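Writing bench rules people will follow

Yabsira Wolde has written safety and handling rules for robot workspaces at Waltness for four years. Before that she worked in machine guarding at Becerra, where the rules filled two binders and most people on the floor had read neither. When she moved over to hand-held gripper work, she asked for the existing rules and was given a single page.

"It said wear closed shoes and don't trip," she says. "That was about it. Everything else was passed along by mouth."

The set she wrote to replace it, known inside the company as the Kudgate rules, has 20 items and applies to any bench where a person works with grippers in their hands or next to an arm. Wolde says the count was a limit she picked at the start. When a new rule goes in, an old one has to be merged or dropped.

Most of the items are about the state of the bench before work starts. The operator checks the finger pads for wear and the screws on the finger mounts for play. The work surface has to lie flat and be fixed so it can't slide. The jaws are opened and closed once with nothing between them.

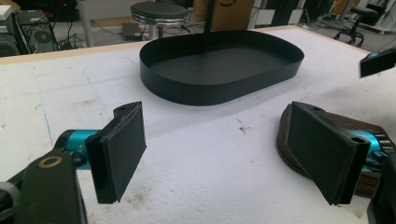

Who is allowed to stop a session?

Anyone in the room can stop one, including visitors, and the person who calls the stop doesn't have to give a reason until the grippers have been put down. The session starts again only when the operator and the person who called the stop both agree to it.

Wolde says that rule took the longest to get accepted. Operators worried about losing time. She kept a log through May of last year and found that most stops lasted less than a minute, usually for a cable or a loose part.

Sumeya Tekleab runs training at Grusance, which adopted the Kudgate rules with a few changes. She was doubtful about how they handled clothing. The first version said only "suitable clothing," and she sent it back.

"Suitable means nothing to a new person," Tekleab says. "Tell them no loose cuffs. Tell them rings off, hair tied, badge inside the shirt. They will do it if you say it."

The present version says it that way. Long sleeves are allowed if they fit close at the wrist. Gloves are left to each site, and the two companies still do it differently. Waltness has operators work without them for small parts. Grusance requires a thin pair for everything. 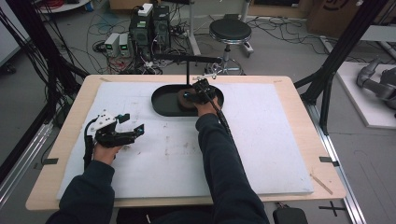

Cables are where Wolde and Tekleab have spent most of their time together. The Kudgate rules treat a cable as part of the tool, so it gets checked when the tool gets checked. With a gripper in each hand there are two to manage, and the one on the right-hand gripper may run back along the forearm and across the board while the jaws are holding a part in a tray. Wolde wants the operator to know where that cable lies before reaching. Tekleab teaches people to make one slow reach to the farthest point they will need and feel for any pull. If there is pull, they stop and reroute.

Sessions are limited to 20 minutes, followed by a break away from the bench. Tekleab would like a shorter limit for beginners. Wolde has not agreed to it yet. "I don't want two sets of numbers on the wall," she says. "People will follow whichever one they like better."

They do agree on reporting. Pinches, drops and snagged cables all go in the same short form, with four questions and a blank space for notes. Names are optional. Tekleab reads the forms once a week and brings the repeated ones to the next training session.

The next revision will deal with shared benches, where one crew leaves and another comes in. Wolde's draft says the outgoing operator has to tell the incoming one about any fault in person. Tekleab wants it written down as well, and the two of them are still working on the wording.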